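5th September – finger pads, new set against old set

Starting a fresh page for this because the last one turned into a list of complaints about cable ties and I can't find anything in it anymore.

So, the question Sheyla has been asking since February is whether the soft orange pads are worth keeping, or whether we should go back to the hard black ones that came with the gripper. I like the soft ones. She says I like them because I ordered them (fair). The hard ones last forever and don't shed crumbs into the linkage. The soft ones hold odd shapes better, in my opinion, but "in my opinion" is exactly what she doesn't want to see in the report to Golania, so I finally sat down and did it properly. Or sort of properly, see below.

Setup first. Both arms up, same controller box as before (the Bivex one, with the firmware I swore I wouldn't touch, and didn't). Closing force at the middle setting to begin with. I left the speed limit on for the whole morning even though it makes everything take ages, and I jogged the arms by hand a few times before letting the script anywhere near them. Katherine had her own stuff going at the other end of the room so we mostly stayed out of each other's way.
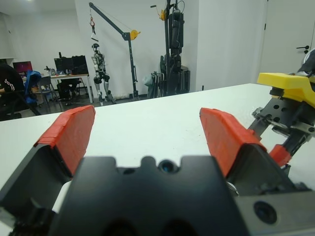

The first thing I lost time on was the zero. When you change pads the fingers touch sooner than the controller thinks they will, and it reads that as an object. I had the left arm proudly reporting that it was holding something for a good long while before I caught on. You have to run the zeroing routine with the pads ON, then save, then power cycle – the save doesn't stick otherwise. I'm writing it down here in big friendly letters so that I don't do it again: PADS ON, ZERO, SAVE, POWER CYCLE. Somebody should put that on a sticker. (Me. I should put it on a sticker.)

Plan was 18 picks per object with the soft pads, swap, then 18 with the hard ones. Same start pose, same lift height, hold for 5 seconds, put it back. A pick counts if the object is still in the fingers at the end of the hold and hasn't turned enough that I'd have to re-aim before placing it. That last bit is a judgment call and I know it. Sheyla suggested having the wrist camera decide, which would be great if the wrist camera and I were on better terms.
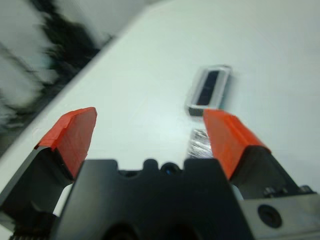 Small things lying flat are where I expected the hard pads to win, and they did. The tip of the soft pad is thick and square, and when it comes down next to something low it wants to ride up on the edge instead of getting beside it. Most of my swearing was over the little clear case with the dark insert, partly because of the crinkly shiny stuff right by it on the table, which is a nightmare for the depth estimate. The pose would look fine, then jump, then look fine again. I ended up slowing the approach way down and taking the pose from farther back, before the fingers get into view, and then just trusting it for the last stretch. That helped a lot! It also means I changed the method halfway through, so the first batch with that object is going in the bin and I'll redo it. Annoying, but better to say so now than have Sheyla find it in the log.

Motion blur, while I'm on it. The exposure is too long for how fast the wrist moves, even with the speed limit on. I dropped it to 2,000 microseconds and turned up the gain, and the picture got grainy but the edges came back. Leaving it there until someone objects. The setting lives in the Arnex config file, not in the launch script, whatever the wiki says.

Then lunch, and then the taller things, which was a much nicer afternoon.

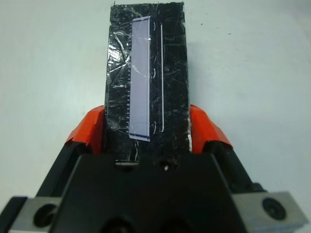

Grip height matters more than force, as far as I can tell. Grab something tall too low and it rocks the moment the wrist tilts, and squeezing harder only makes the fault light come on. I ran the force up and down on the tall pieces anyway, to be thorough, and the setting made much less difference than moving the fingers up a bit. The black block wrapped in tape was the one I used most for this, and it comes with a bonus, since the pale strip on its front with the white tick marks down the left side gives you something to judge tilt by. I just put a straight line over it on the monitor and watched whether the strip leaned. Creased tape throws glare all over the place, though, so if anyone wants to automate that check, talk to me first and I'll save you an afternoon. The soft pads did very well here. I'd say they settle against the sides and stay put, where the hard ones skate a little before they bite.

Logs are on the shared drive, run 257 onward, in the folder called Gebretsadik (don't ask me, it was already there and it had space). Anything earlier was before the zeroing fix, so please ignore it.

Still to do:

Redo the small flat case with both pad sets, same approach speed this time.
Ask Golania if they sell the soft pad with a thinner tip. Katherine thinks they used to.
Check the right arm for play in the finger linkage. It felt looser than the left when I swapped pads, but I was tired by then.
Sticker.

Last updated: 5 days ago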